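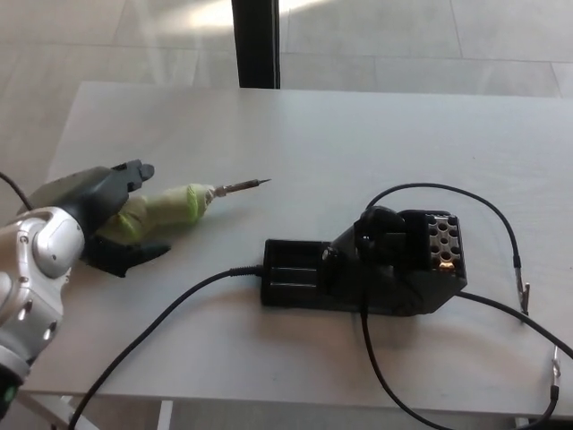 巡演音乐人健康支持项目中期进展报告

呈报:布雷尔图斯基金会(Breltus)艺术从业者福祉资助部
执行单位:鲁索音乐人服务中心(Ruso)
报告责任人:热费尔松·卡尔代拉(Jeferson Caldeira)
业务联系人:范德莱娅·阿鲁达(Vanderleia Arruda)

一、报告范围

依照资助协议第四条,执行单位须于项目中期就工作进度、经费使用及主要变更事项向贵会作书面说明。项目自三月启动,服务对象为长期从事巡回演出的歌手、乐手、和声人员及随团技术人员,工作内容包括酒精与药物依赖的早期咨询、巡演期间的转介服务、同行口述访谈,以及面向演出团体的管理人员培训。

涉及个人健康状况的材料均按保密规定单独保存,不列入报告正文,亦不作为附件提交。文中所引访谈意见已隐去姓名、所属团体及可供辨认的演出信息。

二、工作进展

(一)咨询与转介

咨询服务已按计划开通,采用预约面谈与远程通话两种形式。截至报告期末,共有85名从业者完成首次咨询,其中50人同意接受后续跟进。其余人员或认为暂无需要,或因演出行程未能确定下次时间,咨询员已向其说明重新预约的办法。

从咨询记录看,求助者多在演出季结束后提出申请,巡演途中主动联系者较少。部分求助者表示,担心消息传至经纪公司或唱片公司,影响续约及曲目安排。为此,执行单位修订了预约登记表,取消“所属公司”一栏,转介函亦不再注明求助者的艺名。

(二)同行口述访谈

访谈对象以从业多年的资深歌手和乐手为主,内容涉及早年巡演生活、同行之间的劝诫与照应,以及本人戒断或协助他人戒断的经历。多位受访者谈到,入行初期对风险的认识主要来自前辈在后台的几句话,当时未予重视,日后才有所体会。也有受访者认为,前辈以自身经历相告,只能使人避开某一种物品,对其他物品仍缺乏警惕。

上述意见对培训材料的编写有直接参考价值。原稿按物品类别分章,修订稿改以情境分章,依次为签约初期、首次长途巡演、伤病期间用药、演出间歇期及复出阶段。伤病期间用药一章由外聘药师审阅,现已返回第一轮意见,主要涉及止痛药与助眠药的并用说明。

(三)管理人员培训

培训对象为巡演经理、舞台监督及艺人统筹。第一期在维克拉马辛哈音乐厅(Wickramasinghe)排练楼举行,课程包括识别早期征兆、突发情况处置、与艺人及家属沟通的分寸,以及合同中健康条款的拟订。学员反馈总体良好,对合同条款部分意见较为集中,认为讲义所附文本偏于原则,建议补充可供中小型演出团体直接采用的条文。讲师已着手修订。

原定同期举办的声音保健讲座因主讲人行程变动顺延,场地费用未发生,相关预算保留至下半期使用。
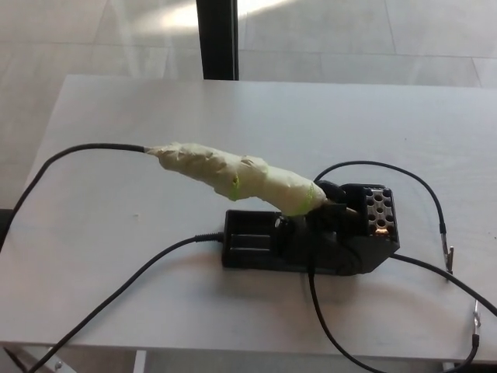 坎兹卡(Candska),2022年8月22日

三、主要变更事项

报告期内共有2项变更,均已事先与贵会项目官员沟通,现一并书面确认。

其一,夜间通话时段后移。原方案按一般办公习惯设定,与演出散场时间不符,来电多集中在时段结束之后。调整后值班至凌晨,值班津贴在人员经费内调剂,不增加总额。

其二,口述访谈资料的开放年限作出调整。部分受访者同意保存录音,但要求在较长时期内不对外公开。经征求本人意见并由法律顾问审核,涉及第三方姓名的录音统一封存至2099年,其余录音依授权书约定办理。执行单位已据此修订授权书文本,并与先期受访者重新签署。

四、经费使用

资助款由专户管理,支出项目包括人员经费、咨询员督导费、访谈差旅费、录音转写费、场地费及材料印制费。人员经费与预算基本相符;差旅费低于预算,原因为若干访谈改以远程方式进行;转写费略高于预算,主要由于部分早期受访者口音较重,且大量使用行业俗语,需安排熟悉该领域的人员复核。

各科目之间的调剂均未超过协议规定的比例。支出明细及凭证目录另册呈送。

五、存在问题

(一)独立乐手参与不足。项目信息目前主要经由演出团体和唱片公司传达,未签约乐手及临时和声人员不易获知。执行单位拟与小型演出场所协商,在后台及签到处放置服务卡片。

(二)咨询员熟悉演出行业者有限。现有咨询员具备临床资质,但对巡演作息、试音安排及艺人与经纪人的关系了解不一,个别求助者反映首次面谈时间多用于解释工作情况。阿鲁达女士正编写一份供咨询员使用的行业说明,初稿已交督导审阅。

(三)媒体询问。有娱乐刊物来函,希望转载访谈中涉及知名歌手的段落。执行单位均予婉拒,并重申在授权书约定以外不提供任何录音、文字稿或受访者名单。今后如有类似来函,将统一由卡尔代拉先生答复,并抄送贵会备查。

六、下半期安排

咨询与转介服务继续按调整后的时段运行。培训材料修订稿待药师第二轮意见返回后定稿,随后付印。第二期管理人员培训拟增加合同条文演练,并邀请独立场所负责人参加。顺延的声音保健讲座将另定日期,确定后函告贵会。

访谈工作转入整理阶段,除补访个别受访者外,不再新增对象。转写稿经受访者本人核对后归档,核对期间提出删改的,依其意见办理,并在档案目录中注明删改事实,不记录所删内容。

请贵会对第三部分所列变更事项予以书面确认,并就下半期拨款时间给予指示。如需查阅培训讲义修订稿或支出凭证,请与阿鲁达女士联系。

鲁索音乐人服务中心
项目办公室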